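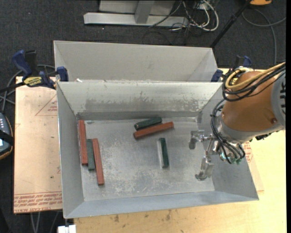 What does a grasp planner for bin picking need to do well?
It must choose a part that can be reached, find a path that keeps the tooling clear of the walls, and report plainly when it can find neither.

Review: Pidach bin-picking planner
Reviewed for Grernilwood by Jinfeng Yu, 9 Aug 2020

Pidach is a software package that takes the output of a depth sensor, locates parts of known shape, and plans a pick for an industrial arm. It is supplied by Odby and licensed per workstation. Our laboratory evaluated it in July on plain bars in a sheet-metal bin with sloping walls. The bars were red and green and were left lying at whatever angle they fell.

Installation was completed in one afternoon. The installer checks for the correct driver version and stops with a readable message if it is missing. The manual is well organized, although the chapter on frame conventions still refers to a menu that was removed from the program. New users should allow time for calibration. The calibration tool asks for a set of arm poses and then gives a single error value, with no indication of which pose contributed most to it. Jhair Villanueva repeated the procedure 3 times before the value was acceptable to us.

Part detection was dependable for bars lying apart from one another. Where two bars lay side by side and nearly touching, the software sometimes returned one wide part in place of two. Lowering the merge threshold corrected most of these cases at the cost of slower detection. Bare metal was a greater difficulty. A worn and scratched floor gives uneven depth readings, and we advise users to record an empty-bin background before any parts are loaded.

The planner itself is the strongest element of the package. Bin walls are entered as a simple model, and clearance may be set separately for the fingers and the wrist. Cables and hoses are not modeled. We added a padded cylinder around the wrist by hand, and the resulting paths were more cautious but satisfactory. Of 4,000 planning requests replayed from stored scenes, 1,975 returned a path on the first candidate grasp. Most of the remainder were resolved on a later candidate. Bars lying close against a wall accounted for the majority of outright refusals.

Logging deserves favorable mention. Every rejected grasp is stored with its cause, and the viewer can step back through them. Log files grow quickly, however, and the viewer became slow to respond once a session held more than 3,000 entries.

In comparison with Correa, which we used previously, Pidach offers clearer diagnostics and a weaker scripting interface. It is recommended for laboratories with rigid parts and a fixed sensor. Groups that change parts often should request a trial license first and test the part import tool with their own files.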